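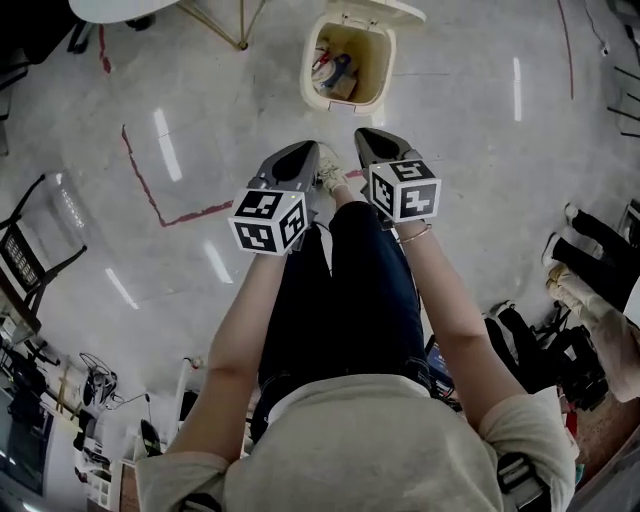 Floors and Footfall: Notes for Unit 4
Ladan Pakzad, Interior Materials

Welcome back! Floors take more abuse than any other surface in a building, and I love them for it. Today we cover hard floors and how they wear.

Terrazzo is stone chips set in a binder, then ground flat and polished. A well-kept one can last more than 80 years. Speckled patterns hide dust beautifully - plain white shows every crumb.

Shine is a separate question from color. Gloss comes from the finish, and grit underfoot dulls it first near doors. Go look at the entrance to the Tabrizi building and you'll see the path people take! 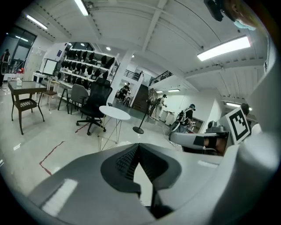 Light reflecting off a smooth, curved gray surface.

For next time: read the Braltport case (200 square feet of lobby, two finishes) and bring one sample tile.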